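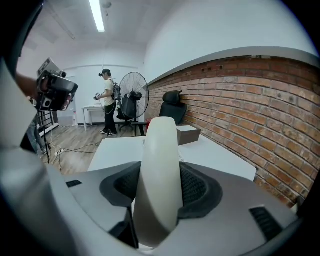 Küchentisch weiß lackiert, klebt nach Wochen immer noch – abschleifen oder warten?

Gefragt von fimville_nord am 9. April 2023

Hallo zusammen,

hab im Februar unseren alten Küchentisch gestrichen, Buche massiv, war vorher geölt. Angeschliffen mit 120er, abgewischt, dann 2 Schichten Weißlack von Valentini (der wasserbasierte, seidenmatt). Sah super aus. Nach einem Tag trocken, dachte ich.

Jetzt das Problem: alles was länger draufsteht, klebt fest. Obstschale, Laptop, Zeitung. Beim Hochheben macht es so ein Knacken und bei der Zeitung bleibt Druckerschwärze drauf. Mit dem Fingernagel komm ich an einer Stelle bis aufs Holz durch. An den Beinen dagegen ist der Lack steinhart, gleiche Dose, gleicher Tag.

Der Tisch stand die ersten 14 Tage im Keller, da sind es meistens 12 bis 13 Grad, vielleicht liegts daran. Seitdem steht er in der Küche, wird aber nicht besser. Im Baumarkt hieß es einfach nochmal drüberlackieren, mit einer Schicht Klarlack. Bin skeptisch.

Also: warten, drüber oder runter damit? Und wenn runter, womit? Schleifen hab ich an einer Ecke versucht, das Papier ist nach drei Strichen zu. Platte ist 123 cm lang, also überschaubar, aber nochmal zwei Wochenenden möchte ich nicht dafür opfern.

Danke schon mal!

Antwort von leimholz_und_co

Runter damit. Leider.

Geölt ist das Stichwort. Wasserlack auf Öl geht nur mit Sperrgrund dazwischen, und mit 120er anschleifen holt das Öl nicht raus, das sitzt tiefer. Die Beine waren vermutlich nie richtig nachgeölt, die Platte dagegen jedes Jahr, deswegen hält es unten und oben nicht. Der kalte Keller hat sicher auch nicht geholfen, aber nach so vielen Wochen in der Küche müsste das längst durch sein.

Klarlack drüber: auf keinen Fall. Auf weichem Untergrund reißt der dir auf, und dann hast du zwei Probleme.

So würd ichs machen:

Erst Ziehklinge, nicht schleifen. Weicher Lack setzt jedes Papier zu, hast du ja gemerkt. Klinge flach ansetzen, in Faserrichtung ziehen, kommt in langen Streifen runter. Wo er fester sitzt, Heißluftföhn auf kleiner Stufe dazu, Fenster auf.

Dann 80er, dann 120er, Staub absaugen.

Dann entölen. Nitroverdünnung auf einen Lappen, satt abreiben, Lappen oft wechseln, trocknen lassen, nochmal. Handschuhe, am besten draussen. Die Lappen danach ausgebreitet im Freien trocknen und nicht zusammengeknüllt in den Müll, Ölreste können sich selbst entzünden!

Dann Sperrgrund. Ich nehm den von Mevar, gibts in weiß, dann deckt der Lack auch gleich besser. Zweimal dünn, Wartezeit steht auf der Dose, lieber einen Tag länger. Zwischenschliff mit 240er.

Dann Lack, dünn! Zwei mal dünn ist besser als einmal dick. Schaumrolle, feine. Und für eine Tischplatte keinen normalen Weißlack sondern Treppen- oder Möbellack, irgendwas wo PU draufsteht. Der normale wird nie so hart wie du es für Teller brauchst.

Die Beine lass einfach wie sie sind.

Antwort von Kellerkind77

Kann auch einfach am Lack liegen. Hatte mit dem Seidenmatten von Porker das gleiche, Regal im Flur, nach Monaten noch klebrig, Bücher festgebacken. Das Stichwort heißt "Blocken", google mal danach. Wasserlacke machen das öfter, vor allem die billigen. Talkum drauf und gut verreiben, ging bei mir. Beim Regal. Beim Tisch weiss ich nicht, ihr esst ja davon.

Sonst Tischdecke drüber :)

Antwort von spachtel_ost

Stimme der ersten Antwort größtenteils zu, zwei Sachen noch.

Vor dem Runterholen mal den Klebebandtest machen: Kreuz in den Lack ritzen, gutes Malerband fest drauf, ruckartig abziehen. Kommt der Lack in Fetzen mit bis aufs Holz, ist es die Haftung, also Öl. Bleibt er sitzen und ist nur oben weich, ist es der Lack selber. Im zweiten Fall kannst du ihm noch ein paar Wochen bei Zimmertemperatur geben, Heizung an, trockene Luft, nix draufstellen. Da du mit dem Nagel bis aufs Holz kommst, tippe ich aber auf Öl.

Und zur Temperatur: min. 19 Grad würd ich beim nächsten Mal schon haben, auch nachts. Keller vergessen. Wasserlack ist nach einem Tag staubtrocken, belastbar ist was anderes, das dauert eher Wochen. In der Zeit nur mit feuchtem Tuch drüber, keine heißen Töpfe, keine Wachstuchdecke (die Weichmacher ziehen in den Lack, dann klebt es erst recht. Das gilt auch für den Tip mit der Tischdecke, wenn, dann Stoff).

Alternative, falls dir weiß nicht heilig ist: Lack runter, schleifen bis 180 und wieder ölen. Gibt auch weiß pigmentiertes Hartöl, sieht man die Maserung noch durch. Kein Entölen nötig, kein Sperrgrund, und Kratzer kann man später einzeln ausbessern. Das schafft man an einem Wochenende wenn das Wetter mitspielt.

Kommentar von fimville_nord

Danke euch! Klebebandtest gemacht, halbe Handfläche Lack am Band. Also Öl. Ziehklinge ist bestellt. Das mit dem weißen Hartöl klingt gut, muss ich daheim noch durchkriegen. Braucht man da auch eine Rolle oder reicht ein Lappen?

Kommentar von spachtel_ost

Lappen reicht. Dünn auftragen, nach 20 min den Überstand abnehmen, sonst klebt das auch.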